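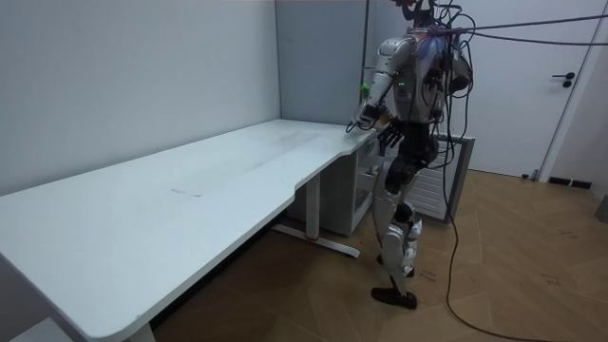 Gladys Ccori me escribió el martes que un escritorio en diagonal roba demasiado sitio en una habitación pequeña, y que ella lo pondría siempre contra la pared. Le contesté que lo probé de las dos maneras durante febrero, y me quedo con la diagonal.

Esta galería es sobre mi cuarto de trabajo en Misden, y sobre todo sobre la mesa. Es el modelo Vovberg, de color blanco mate, con las esquinas redondeadas y una curva recortada donde empieza la parte derecha. La compré de segunda mano a Olumide Eze y pagué 336 por el conjunto, con el transporte incluido.

El tablero blanco es bonito, pero todo se nota en él. Hacia el centro tiene una mancha gris, suave, que todavía no he conseguido quitar. Probé con jabón neutro y con una goma de borrar. Si alguien conoce otro método, le agradezco mucho que me lo escriba.

Las patas son de metal gris, con una barra horizontal que descansa en el suelo. Para barrer es un poco incómodo, hay que pasar la escoba por los dos lados.

La cajonera blanca va metida debajo del extremo derecho. Guardo en ella el papel, las facturas y las pilas. Damilola Eze me propuso ponerle ruedas y quizás lo haga en verano.

Próxima galería: la estantería de Skostwood, cuando termine de montarla.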